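Consumer | Household Costs

Last updated Friday, 4:40 p.m.

Wellgate's "longer life" wash claim rests on a thin pile of shirts

Laundry service Wellgate says clothes cleaned on its new low-heat program last 48 percent longer than clothes washed at home. The company put the number on its vans in February and has used it to defend a price increase. After reading the short report behind it, this reporter would hold off on throwing out the detergent.

The figure comes from a trial that Wellgate paid for and the testing firm Hallberg carried out. Hallberg put 2,323 garments through repeated washes, half on the Wellgate program and half on what the report calls "typical home settings." Those settings turn out, on page 17, to be a hot wash followed by a full hour in a dryer on high. Plenty of people do treat their clothes that way. Plenty of others wash cold and use a rack, and the report has nothing to say about them.
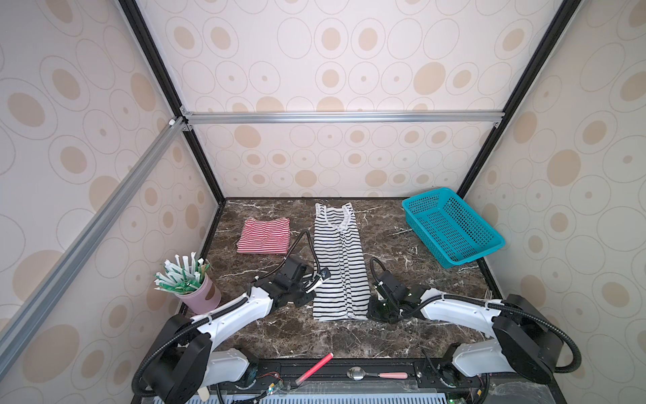

Will a low-heat wash make cotton shirts last longer?
It probably helps, but you can get most of the same effect at home by choosing a cold cycle and keeping the shirts out of a hot dryer.

Then there is the matter of what got left out. Of the garments that started the trial, only 1,877 made it into the final count. The report says the rest were "withdrawn for handling reasons," a phrase it uses twice and never explains. If those were items that tore or lost their color early, dropping them could change the result a good deal, depending on which half they came from. Wellgate was asked for a breakdown and said the report "speaks for itself."

Yaryna Derkach, who ran a dry cleaning shop in Grunthorpe before she started teaching clothing repair, was not impressed by the way the trial measured wear. Hallberg's staff graded each piece by eye on a scale running from "as new" to "retired." They knew which wash each piece had been through.

"If I know which pile is supposed to look better, it's going to look better," Derkach said. "I'd want the labels covered up. That's not expensive to do."

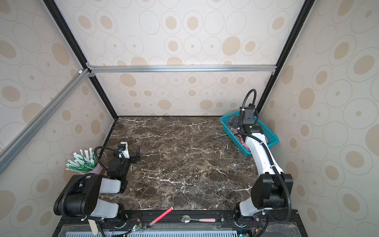
She also questioned where the grading stopped. A shirt was marked as retired once it showed fading that a grader could see from arm's length, even if every seam was sound. By that rule, Derkach said, most of what is in her own closet was retired years ago. Seams, cuffs and collars tend to be what she gets asked to fix, and the report gives those less than half a page.

Hallberg said in an email that its methods were "in line with what the client asked for." That may well be true. It is also the sort of sentence that ought to make a customer read the rest more slowly.

The price side is easier to check. A regular Wellgate bag now costs $17, up from $14, and the company tells subscribers that the extra money comes back to them in clothes they won't have to replace. For that to work out, a household would need to be buying a lot of new clothes because the old ones wore out in the wash. Wellgate offered no numbers on how many of its customers do. People also stop wearing things that no longer fit, or that they have grown tired of, and a gentler cycle won't do much about either. 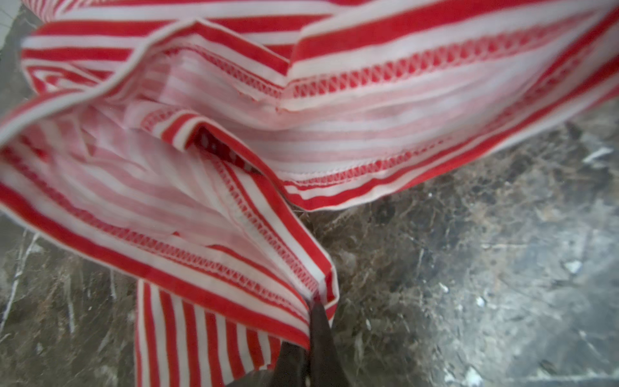
A rival service, Maksymiv, makes a smaller promise. Its leaflet says low heat "may reduce fading" and leaves it there. Its bags cost less too, although it does charge for pickup, and its delivery windows are wide enough that one customer described them as "a day, basically."

None of this shows that the Wellgate wash is bad. Lower heat is kinder to most fabrics, and people who hate doing laundry may find the service worth every cent. The trouble is with the very exact number attached to it, and with the hot hour in the dryer it was measured against. 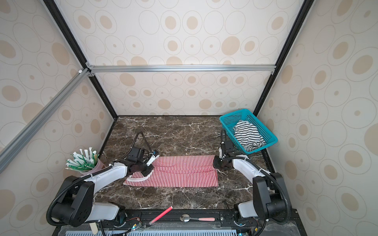 Wellgate said it has no plans to repeat the trial with a cold home wash as the comparison. It will go on using the 48 percent figure through the summer, a spokesperson said, and may add it to the bags. Asked whether the full report would be posted where customers could read it, the company said that was "under review." The copy used for this story came by mail after three requests, with the page listing the graders' notes missing.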